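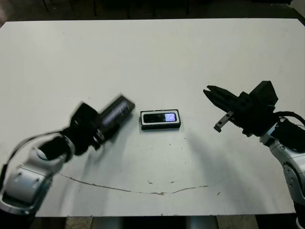

Small black device with its screen lit, on the white table.

Questions I get about my alarm clock repairs

Do you fix any brand?
Pretty much! I see a lot of old Drurik bedside clocks, and I have a soft spot for them (my first one woke me up for school every day, the monster). The only ones I turn away are the Flitunum models, where the case is glued shut and I'd wreck it getting in.

How much does it cost?
Looking is free. Most repairs come to 41 dollars plus parts, and I'll call you before I spend a cent more than that.

My clock loses its time whenever the power blinks. Is it broken?
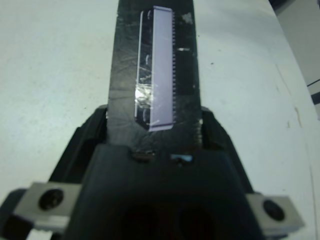
Probably just the backup battery. Pop the little door underneath and put in a fresh one before you mail me anything — I'd feel bad charging you for that. If it still forgets, write to me and tell me how many minutes it drifts in a day.

How long will you have it?
Usually two weeks, longer in January when everybody finds a clock in the attic at once. Agustina Maldonado handles the mail for me, so she's the one who'll send your tracking number.

Can I drop it off?
Sure, at the shop in Mamwood, any weekday before five. Ring twice, I may have the radio on. 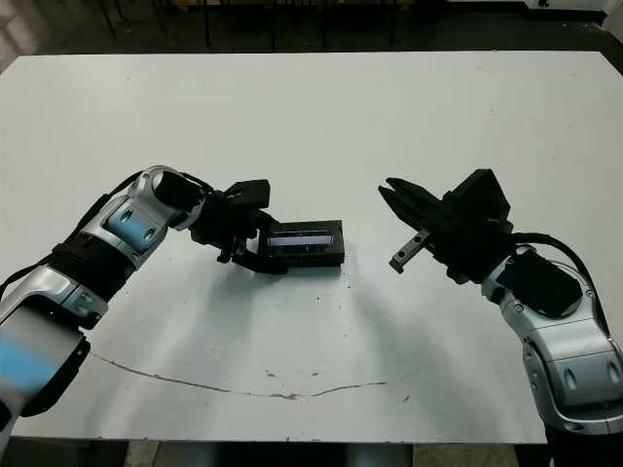 The white worktable.

Do you sell clocks too?
Now and then. Ask me what's on the shelf!

Related
Setting a clock radio after a power cut
Dean Bickerstaff on flip clocks
Why snooze is nine minutes
Cleaning sticky buttons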